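Veleck Gripper Evaluation Bench

Home / Equipment / Test and Evaluation / Veleck

Overview
The Veleck bench is a fixed test station for comparing grippers, arm controllers and cameras under the same conditions. It is supplied by Hiten to research groups, training centres and manufacturers who wish to assess several end effectors before purchase. Each bench carries a quick-change mounting plate, a shared controller cabinet and logging software from Gastura.

What can be compared
Two-finger and three-finger grippers, suction cups and soft grippers may be fitted without altering the arm. The operator selects an object list, and the bench presents the same task to each gripper in turn. Grip force, finger opening and cycle time are stored against every attempt. Camera trials use the same records, so that results from a wrist camera can be set beside those from an overhead one.

Specification
Part number: 949
Tool positions: 6
Camera inputs: 3
Attempts per standard run: 100
Controller: Tikkanen, cabinet mounted
Logging: Gastura, exported as plain tables

Object lists
Three lists are supplied: workshop, parcel and kitchen. Customers may add objects of their own and save them as a further list. The August release of the software allows lists to be shared between benches.
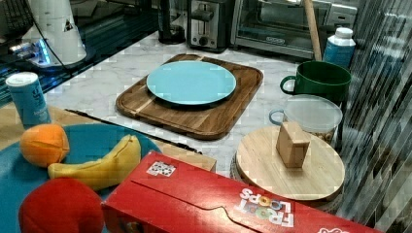 Gripper selection for household work depends heavily on the range of shapes expected. The kitchen list is therefore the most demanding of those supplied. A toy banana lying on a plate calls for a different approach from a cereal box on its side, and a flat plate resting on a cutting board tests how closely the fingers can work to a surface. Customers should run the full list with each gripper before comparing scores.

Ordering and support
Installation and one day of operator training are included. Requests for a trial period should be addressed to Ludivine Hervieu, Equipment Sales, Hiten. Grippers from other makers can be accepted for trial where a mounting drawing is provided.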